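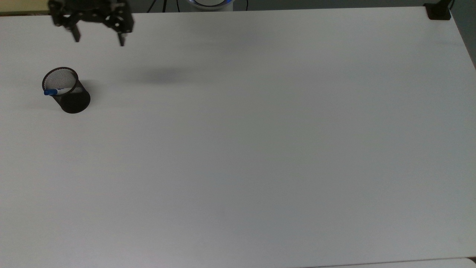
Head camera view with the gripper open above the table, mesh pen holder on the left.

To: Tulden users list
Subject: Re: [tulden-users] Depth dropouts on mesh objects, planner picks the wrong height
Date: 20/01/2022

Replying to the list so the settings end up in the archive. The earlier message, trimmed:

> We run Tulden with the Balon planner and the stock head camera profile.
> Solid objects are fine. With a wire mesh cup the segmenter returns two
> or three separate blobs, and the height estimate jumps between the rim
> and the table from one cycle to the next. Balon then either plans a
> grasp in the air or refuses with "target below support plane".
>
> I tried raising min_cluster to 50 and it got worse. Is there a known
> setting for this, or do we need to mask the cup by hand?

You don't need to mask it. We had the same error with a black mesh pen holder on a white tabletop, and there were two separate causes.

The first is the hole filter. In the default profile it runs before plane removal, so pixels that look through the mesh get filled from the table behind. The cup then has table depth in the middle of it, and the clusterer cuts it into pieces. Raising min_cluster only throws away the smaller pieces, so you end up with less of the cup than before. Move hole_fill after plane_remove in the pipeline file and put min_cluster back to its default.

The second is the shadow. Our table is plain matte white, and the arm throws a soft gray patch on it to the right of the gripper. The color segmenter was happy to call that an object. It has no height, so when it was merged with a real blob the average dropped and Balon saw a target at table level. Turn off merge_by_color, or set it to require a height difference as well. We turned it off.

I replayed 967 logged cycles with the old profile and the new one. With the old profile, 527 of them gave a single cluster for the cup. With the new one it was 893. Most of what is left are cycles where the gripper is between the camera and the cup, and I don't think a filter change will help there. The tracker should hold the last good pose in that case, but it currently drops the target as soon as one cycle fails. I have a small patch for that which I will send separately once I have cleaned it up.

Two more things to check on your side:

The self filter uses the arm model, and the model shipped with Tulden has closed fingers. If your fingers are open while you are looking for a target, the tips are outside the filtered volume and show up as floating points. Feed it the live finger position – the topic is there, it is just not connected in the default launch file.

Also look at the timestamps. The Kakakhel driver stamps a depth image when it is published, not when it is captured. While the arm is moving, the self filter is then applied at the wrong place. There is a stamp_on_capture option, off by default.

I have not tried any of this with the Derkar calibration package, only with the built-in one. If you use Derkar, check the sign of the table offset before you run the arm. I remember a thread from April where it was reversed, and I don't know if that was ever fixed.

If it still splits the cup after the filter change, please post your pipeline file and a short log with the arm parked.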